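Section 3: Setting up your tea table

Your kettle has been checked, you have read the safety page, and now comes the good part! A small round table is a lovely home for a kettle, as you can reach it from every side and people naturally gather round it. Give yourself a few minutes to get the layout right and every brew afterwards will be a pleasure.

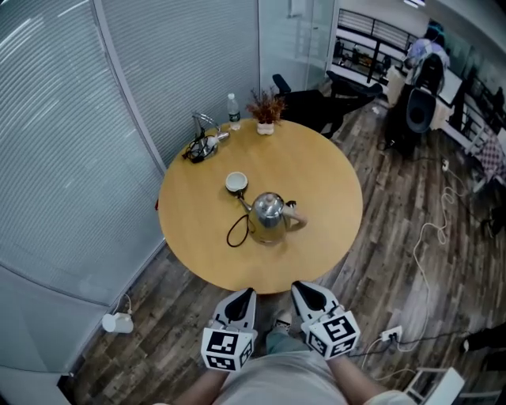

Skultby, April

These steps were written with a stainless steel kettle and a round wooden table, with a small white cup near the spout and a potted plant for company. Your own table may be larger or smaller, and the steps are the same.

3.1 Choosing the spot

1. Stand the table on a level floor and press down gently on the edge in several places. If it rocks, adjust the feet before going any further.

2. Clear a space for the kettle a good hand's width in from the edge. Slightly off centre works beautifully, and leaves you room to pour.

3. Turn the handle towards the side you normally stand on and point the spout away from any chair.

4. Lay the cord on the tabletop in one easy loop while you decide which way it should run. Then lead it to the socket by the shortest safe route.

CAUTION: Never let the cord hang where a sleeve, a bag or a chair arm could catch it. Keep it clear of other leads — phone chargers and the like belong at the far side of the table, or off it altogether.

CAUTION: Do not use a floor-level adapter or extension unless it is rated for 2000 watts or more.

3.2 First boil

1. Fill the kettle with cold tap water to the upper mark. Do not go past it.

2. Fit the lid squarely. Hold it by the knob and let it settle into place without forcing it.

3. Switch on, bring to the boil, and pour the water away down the sink. Repeat once. The first two boils rinse out any dust from packing, so please don't drink them (tempting, I know).

4. Fill a third time and make yourself a proper cup of tea. You've earned it!

Note: For green tea, let the water drop to 84 degrees before pouring. Black tea is happy at 90 or above, and most herbal blends can take it straight off the boil.

3.3 Arranging the rest

A tea table should be a cheerful thing, so do add something living or dried to look at. A small plant in a white pot sits very nicely towards the back, where steam won't reach it and you won't knock it when you pour. 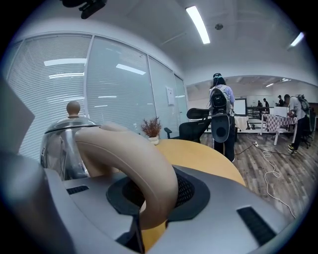

Fitzgerald writes that a plant on the tea table is all very well, but a tray matters more: drips get under the kettle and leave a ring on pale wood, and a cork mat from Randow cured it at once. Good advice, and we are happy to pass it on. Any heatproof mat will do, provided the kettle stands flat on it.

3.4 Everyday care

1. Wipe the tabletop after each session with a soft, well-wrung cloth.

2. Unplug the kettle and let it cool fully before polishing the steel.

3. Descale when you see a chalky film inside. Full instructions are on page 11.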